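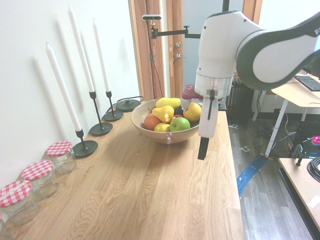

최종 수정: 4월 | 담당: 장비운영지원실

쿠디메로(Cudimero) 조작실험동 방문 보고: 두빅스(Duvix) 셀의 설치와 유지관리

1. 방문 개요

본 실은 탁상형 로봇 셀의 도입을 앞두고 동종 장비를 운영 중인 쿠디메로 조작실험동을 방문하였다. 방문단은 장비운영지원실의 신지 구도(Shinji Kudo)와 하이드룬 비드머(Heidrun Widmer) 2인으로 구성되었으며, 현지에서는 셀 운영 책임자인 후이아 네피아(Huia Nepia)와 정비 담당 인탄 라주(Intan Raju)가 안내를 맡았다. 일정은 오전 설비 확인, 오후 정비 시연 및 기록 열람 순으로 진행되었다.

방문 대상은 실험동에서 ‘두빅스’라 부르는 단일 팔 셀이다. 가정 내 탁자 위에서 물건을 집고 옮기는 작업을 다루며, 가동 시간은 방문 시점까지 약 2000시간으로 집계되어 있었다. 본 보고는 해당 셀의 배치, 일상 점검, 고장 대응 절차를 정리한 것으로, 작업 성능에 대한 평가는 포함하지 않는다.

2. 셀의 배치

두빅스 셀은 전용 정반이나 안전 펜스를 갖춘 산업용 셀과 달리 일반 실내 공간에 꾸며져 있다. 작업면은 밝은 색의 참나무 탁자이고, 흰색과 짙은 회색의 로봇 팔이 탁자 오른쪽에서 작업면 위로 내려오는 구조이다. 손목 플랜지 끝에는 흰색 평행 그리퍼가 장착된다. 과일을 담은 둥근 나무 그릇이 탁자 가운데에 놓이며, 벽을 따라서는 검은 금속 촛대에 꽂은 긴 흰 양초가, 그 앞쪽 모서리에는 체크무늬 뚜껑의 유리병이 배치되어 있었다.

네피아 책임자의 설명에 따르면 탁자 위 소품의 위치는 임의로 정한 것이 아니라 배치표에 따른다. 촛대처럼 높고 가는 물건은 팔의 이동 경로와 겹칠 경우 접촉 위험이 크므로, 배치표에는 각 물건의 위치와 함께 팔이 지나갈 수 없는 구간이 표시된다. 배치를 변경한 날에는 첫 동작을 반드시 저속으로 수행하고, 이때 운영자는 정지 버튼에 손이 닿는 위치를 벗어나지 않는다. 양초에는 어떠한 경우에도 불을 붙이지 않는다는 규정이 별도로 있다.

카메라는 문틀 앞쪽에 관절형 거치대로 설치되어 있다. 거치대의 관절은 시간이 지나면서 조금씩 처질 수 있어, 실험동에서는 조임 상태를 주간 점검 항목에 넣고 기준 영상과 현재 영상을 겹쳐 어긋남을 확인한다. 허용 범위를 넘으면 거치대를 다시 고정한 뒤 카메라와 팔 사이의 좌표 보정을 새로 수행한다. 문은 가동 중에 여닫지 않는 것이 원칙이며, 문을 여닫은 뒤 보정값이 달라진 사례가 두 차례 기록되어 있었다.

바닥에는 파란색 테이프가 사선으로 부착되어 있다. 책상 아래쪽 바닥에는 검은색과 회색 케이블이 모여 있는데, 방문단은 이 구간의 정리 방식을 질의하였다. 라주 담당은 배선 교체가 잦아 덕트로 고정하지 못하고 있음을 인정하고, 전원선과 통신선을 분리하여 올리는 작업을 다음 정기 정비에 포함할 계획이라고 답하였다.

3. 일상 점검

가동일의 첫 점검은 오전 8시 30분에 시작된다. 점검자는 팔의 전원을 넣기 전에 그리퍼 손가락의 체결 나사와 손목 부분의 커넥터를 손으로 확인한다. 커넥터가 덜 물린 상태로 전원을 넣으면 그리퍼가 인식되지 않거나 동작 중 통신이 끊길 수 있다. 이어서 관절을 기준 자세로 이동시키고, 빈 그리퍼를 완전히 열었다 닫으며 개폐 폭의 값을 기록한다.

정지 계통의 점검은 하루도 생략할 수 없다. 점검자는 팔이 저속으로 움직이는 동안 정지 버튼을 누르고, 팔이 멈춘 뒤 버튼을 해제하는 것만으로는 동작이 재개되지 않는지를 확인한다. 재개에는 제어 화면에서의 별도 승인이 필요하다. 이 두 가지 중 하나라도 충족되지 않으면 당일 가동은 취소된다.

점검 결과는 쇼키(Shawky)라는 이름의 내부 기록부에 입력한다. 입력 양식은 단순하여 항목별로 정상, 조치, 보류 가운데 하나를 선택하고, 조치와 보류에는 사유를 적도록 되어 있다. 비드머 위원은 보류 항목이 다음 점검자의 화면 맨 위에 다시 나타나는 점을 유용한 기능으로 보았다. 현재 본 실의 양식에는 보류 구분이 없어 미결 사항이 비고란에 묻히는 경우가 있다.

4. 정비 시연

오후에는 라주 담당이 그리퍼 손가락의 교체 절차를 시연하였다. 손가락 안쪽 면은 물건과 반복하여 닿으면서 마모되고, 마모가 진행되면 둥글고 매끄러운 물건이 미끄러지기 쉽다. 실험동은 가동 시간만으로 교체 시기를 정하지 않고, 시험용 배를 일정한 힘으로 잡은 상태에서 미끄러짐이 나타나는지를 함께 본다.

교체 절차는 다음과 같다.

가. 팔을 정비 자세로 옮기고 제어기의 전원을 차단한다.
나. 그릇과 주변 소품을 작업면에서 치운다.
다. 기존 손가락을 분리하고 체결면의 이물을 마른 천으로 닦는다.
라. 새 손가락을 양쪽에 가조립한 뒤, 닫힌 상태에서 끝이 맞는지 보고 본체결한다.
마. 전원을 넣고 개폐 폭을 다시 등록한다.
바. 저속 파지 시험을 거쳐 기록부에 입력한다.

전체 작업에는 55분이 소요되었다. 이 가운데 나사 체결에 걸린 시간은 짧았고, 대부분은 개폐 폭의 재등록과 파지 시험에 쓰였다. 구도 위원이 재등록을 생략할 수 있는지 묻자 라주 담당은 같은 규격의 부품이라도 조립 위치에 미세한 차이가 생기므로 생략을 허용하지 않는다고 하였다.

5. 고장 이력과 대응

기록부에서 열람한 최근 6개월의 고장은 케이블과 커넥터에 집중되어 있었다. 관절 구동부 자체의 고장은 없었다. 가장 오래 가동을 멈춘 사례는 그리퍼 통신이 간헐적으로 끊긴 건으로, 처음에는 제어 프로그램의 문제로 판단하여 소프트웨어를 재설치하였으나 증상이 계속되었다. 이후 외부에서 지원을 나온 베아트 하우저(Beat Hauser) 기사가 팔을 특정 자세로 돌릴 때만 끊김이 재현됨을 확인하였고, 손목 부근에서 케이블의 여유 길이가 부족한 것이 원인으로 밝혀졌다.

실험동은 이 사례 이후 통신 장애가 발생하면 소프트웨어보다 배선을 먼저 확인하도록 순서를 바꾸었다. 예비 케이블과 예비 손가락은 셀과 같은 방에 보관하며, 예비품을 사용한 사람이 당일 안에 보충을 신청한다. 과거에는 중앙 창고에 보관하였으나 창고가 닫힌 시간에 교체가 필요한 경우가 반복되어 변경하였다고 한다.

6. 검토 의견

본 실에 도입할 노린(Norine) 셀은 두빅스보다 공간이 좁고 출입문이 작업면에 더 가깝다. 따라서 카메라 거치대의 위치는 문의 개폐 반경을 실측한 후에 확정할 필요가 있다. 소품 배치표와 통과 금지 구간의 표기 방식은 쿠디메로의 양식을 제공받아 수정하여 사용하기로 협의하였다. 정지 계통 점검은 동일한 기준으로 시행하되, 담당자 부재 시의 대행자를 사전에 지정하도록 한다.

배선 문제에 대해서는 두 기관 모두 만족할 만한 방식을 갖추지 못하였다. 쿠디메로 측은 정기 정비 후의 배선 도면을 공유하기로 하였으며, 본 실은 도면을 받은 뒤 노린 셀의 케이블 경로를 확정할 예정이다. 손가락 교체 교육은 셀 설치가 끝난 후 라주 담당을 초청하여 실시하는 방안을 협의 중이다.

관련 글
- 노린 셀 설치 공간 사전 조사 결과
- 탁상형 로봇 정지 계통 점검표 개정 안내
- 그리퍼 소모품 신청 및 반납 절차
- 카메라 좌표 보정 실습 교육 참가 보고
- 장비운영지원실 방문 보고 목록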